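About Darum Robotics Club

Darum is the after-school robotics club at Brarker College. We meet in the computing block from four o'clock until six during term time. There are 40 members this year, from Year 9 upwards, and you do not need to have written any code before you join.

The club began as six pupils sharing one laptop. It now runs a beginners' group and a project group, both led by Sadao Nagano, who came to the college from Chiba and teaches computing and electronics.

Most of our work is done in simulation. Members write a program, load it into a simulated home, and watch what happens from the robot's own camera. A run takes a few minutes, so a pupil can try an idea, change a line and try again in the same session.

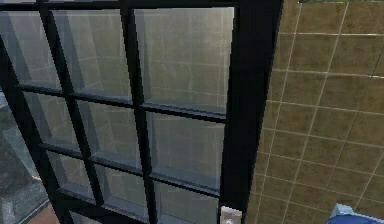
New members start with movement and looking around. They learn to turn the base by a set angle, tilt the camera, and read the numbers that come back. After that they move on to the arm, which takes most people the rest of the first term. Everyone keeps a logbook, on paper or on the shared drive, and writes down what they changed before each run.

The project group enters the Sinent Challenge, a simulation contest for schools and colleges. Each team is given 200 runs across a set of rooms and is scored on how many tasks the robot finishes without hitting anything. Our last entry scored 264 points. Most of the points we dropped were for the arm touching walls when the base turned, so this year the team is working on when to pull the arm in.

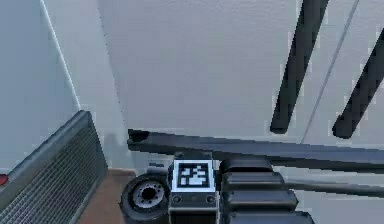

Teams have up to 6 people. One looks after the code, one checks the logs, and the others plan and test. Jobs swap at half-term. The entry is sent off in May, and the weeks before it are given over to full practice runs.

Parents are welcome at the open session at the end of each term, where members show their programs and talk about them.
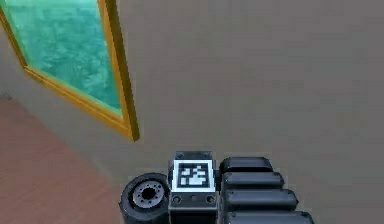
Keiran wrote in the club guestbook that he had expected to see soldering irons and was surprised how much of the session was spent reading logs. He asked whether beginners could sit in with the project group before joining it. They can, for up to two sessions.

There is no charge to join. Forms are at the college office.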